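Bresa: Demontagezelle nach Greiferwartung wieder im Probebetrieb

Jirnport. Die Demontagezelle in Halle 2 der Bresa Rückbautechnik läuft seit heute früh wieder, vorerst nur im Probebetrieb. Grund für den Stillstand: verschlissene Fingerbeläge am Greifer, dazu eine Ablageplatte, die nicht mehr sauber zum Koordinatensystem des Roboters passte. Zuständig für die Arbeiten ist Matić Anlagenservice aus Lurnby, der Betrieb hatte die Zelle im vergangenen Jahr auch aufgebaut.

Aufgefallen war der Fehler in der Nachtschicht. Teile saßen schief in den Haltern, die Steuerung brach den Ablauf mehrfach ab. Erst Verdacht auf die Kamera am Handgelenk, dann auf das Kabel dorthin. Beides ohne Befund.

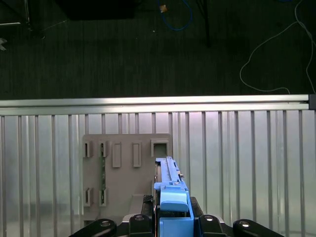 Mit den neuen Belägen musste auch der Greifpunkt neu eingelernt werden, und zwar für jedes Teil einzeln. Die Beläge tragen etwas dicker auf als die alten, der Greifer schließt also früher. Begonnen wurde mit den hohen, schmalen Teilen, die sind am empfindlichsten. Das hellblaue Kunststoffteil wird aufrecht zwischen den beiden Fingern gehalten, gleich neben der grauen Platte, und da zählt jeder Zehntelmillimeter. Eine Leiterplatte steht hochkant in zwei der geschlitzten Halter links und darf beim Vorbeifahren nicht berührt werden. Der Anfahrweg führt deshalb künftig von der anderen Seite heran, etwas länger, kostet laut Bresa kaum Taktzeit.

Die Greifkraft steht jetzt auf 65 Newton. Vorher lag der Wert höher, was den Verschleiß wohl beschleunigt hat. Ob das reicht, muss sich bei fettigen oder staubigen Teilen noch zeigen. Im Werk ist man zuversichtlich, eine Zusage gibt es nicht.

Auch an der Mechanik wurde gearbeitet. Am Arbeitstisch sind 16 Nutensteine getauscht, die Profile gereinigt, die Ablageplatte neu ausgerichtet. Versatz vorher: knapp zwei Millimeter. Nach der Korrektur liegt die Abweichung innerhalb der Toleranz. Die Gelenkbolzen am Greifer wurden geprüft und bleiben drin. 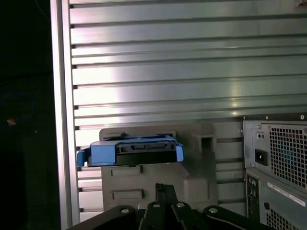
Zuletzt geändert: 29. Juli 2025, 14:12 Uhr

Geprüft wird nun mit Festplatten in blauen Einbaurahmen, abgelegt auf der Platte neben dem Rechnergehäuse. Der Greifer fährt dabei zuerst mit geschlossenen Fingern vor die Platte, ohne Kontakt. Dort gleicht die Steuerung das Kamerabild mit der Sollage ab, erst danach wird geöffnet und zugefasst. Neu ist, dass der Ablauf bei zu starken Lichtreflexen auf dem Aluminium pausiert und das Bild wiederholt. Früher lief er einfach weiter.

80 Durchläufe ohne Abbruch verlangt Bresa, bevor die Zelle wieder in die reguläre Schicht geht. Geht einer schief, wird von vorn gezählt. Solange steht immer jemand am Bedienpult, Nachtbetrieb ausgeschlossen. Rückstand derzeit: rund 170 Rechner, sie werden zum Teil von Hand zerlegt.

Für die Wartung gilt ab sofort ein kürzerer Abstand. Fingerbeläge kommen alle vier Wochen zur Sichtkontrolle, die Lage der Platte wird zu Schichtbeginn mit einem Messtaster angefahren. Ein zweiter Satz Beläge liegt künftig in der Halle im Schrank, bisher musste er in Lurnby besstellt werden. Die baugleiche Zelle in Halle 3 soll noch im Sommer dieselben Beläge bekommen, einen Termin nennt Bresa nicht.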